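Fuzzy knitwear

Fuzzy knitwear is a broad, friendly family of sweaters, cardigans, scarves and hats whose surface is covered in a soft halo of loose fibers. The fuzz may come from the yarn itself, as with mohair and angora, or it may be raised after knitting, when the cloth is brushed with fine wire or, in the older way, with the dried heads of the teasel plant.

Brushing is a gentle business and takes a good deal of patience. The knitter Hemi Quinlan, whose small workshop Trikaslow made cardigans for 20 years, liked to go over each piece 5 times, always in the same direction, and would let it rest overnight before the buttons went on – a habit her customers came to be very fond of.

Care is much the same for the whole family. Most pieces do best with a cool hand wash and a mild soap, followed by a careful squeeze in a towel (never a twist, however tempting that may be!). They are then dried flat, away from direct heat, as a hanger can pull the shoulders long.
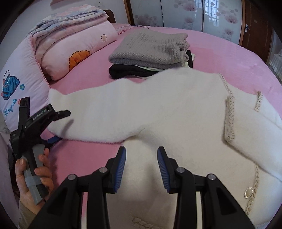 Once dry, a fuzzy sweater may be shaken lightly to lift the fibers, then folded and put away in a drawer with plenty of room around it.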